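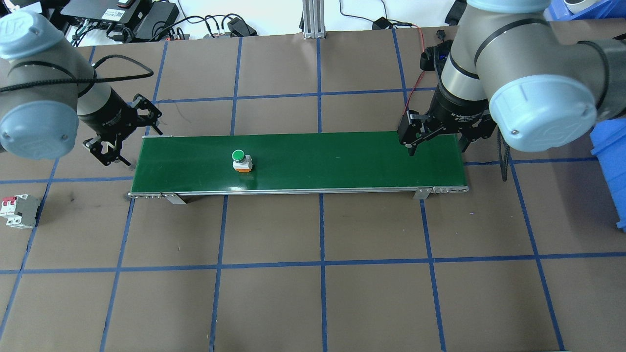

A green button on the belt, with a robot arm on either side.

What Do the Robots Do All Day?

If you came to the Perkdale open day hoping for a robot that walks, talks and does the washing-up, we are sorry to have let you down. Ours are arms. They have no legs, no faces and nothing to say. What they do is pick things up and put them down again, and by the end of this page you may agree that this is harder than it sounds.

Try it yourself first. Put a rubber on the table, shut your eyes, and ask someone to move it a little. Now pick it up. You will probably pat the table like a person looking for their glasses. A robot arm has the same trouble. It can go to exactly the same spot all day long without getting bored, but if the rubber has moved and the arm hasn't been told, it will close its fingers very carefully on some air.

So the first job is to tell the arm where things are. One way is to use cameras, which send their pictures to a computer. The computer works out which bit of the picture is the button and which bit is only table. You did that when you were a baby and didn't even get a certificate.

Bend Here, Please

An arm like ours bends at its joints, the way yours bends at the shoulder, elbow and wrist. Look for the rounded caps in pale blue-grey. Inside a robot's joint there is usually a motor, and every motor has to turn by the right amount at the right moment. Your brain sorts this out for you while you are thinking about lunch.

At the end of the arm is the gripper, a robot's version of a hand. Fingers are fussy things to design. Squeeze too hard and you crack the part. Squeeze too gently and it drops on the floor, rolls under a cupboard and stays there until June. 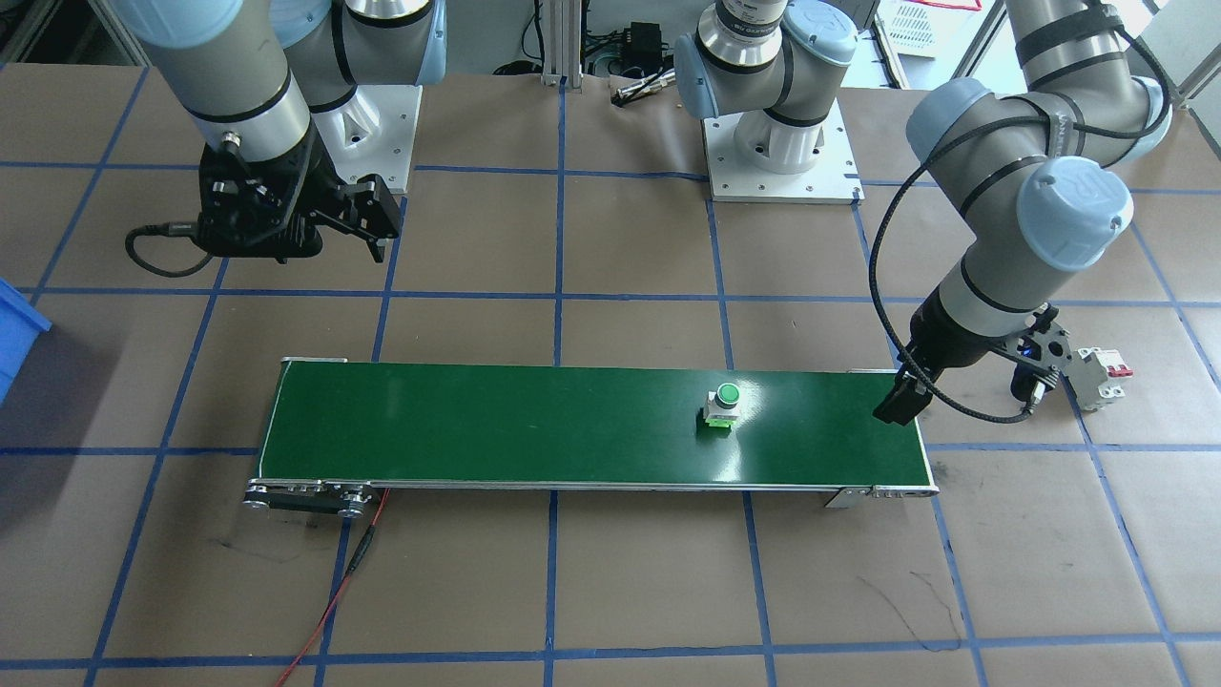

Why do you need two robot arms?
Because two arms can share a job. One can hold a part still while the other works on it, or one can pass things along to the other. They do have to be told where the other one is, or they bump elbows like cousins at a birthday tea.

The Belt

The long green strip is a conveyor belt. You have met one at the supermarket, where it carries your shopping along and leaves the onions to roll about at the back. A belt is a loop. The top goes one way and the underneath comes back the other, so it never runs out.

On ours we put push buttons, the sort you press to start or stop a machine, with a round green cap on top. There are small circuit breakers too. A circuit breaker is a switch that turns itself off if too much electricity tries to get through. There are probably several in a cupboard in your home, and a grown-up who says "don't touch those".

Things to Ask When You Visit

Jean Haldane runs our Trondach workshop and answered 27 questions on the last open day, 14 of which were "can it pick me up?" (It can't. She has stopped being polite about this.) Better ones were:

What happens if the part is upside down?
How does it know when it has got hold of something?
Who decides what it does next?

The answer to that last one is a person, usually one with a cup of tea going cold. People choose the job, people plan the steps, and people come running when it goes wrong.

Be a Robot at Home

You need a friend, a scarf and a plastic cup. Tie the scarf over your eyes. Your friend may only say "left", "right", "forward", "back", "down" and "grip". See how many orders it takes to pick up the cup. The Strachan School record is 12. The worst score was 19, and that was a teacher.

Page last changed 18/04/2022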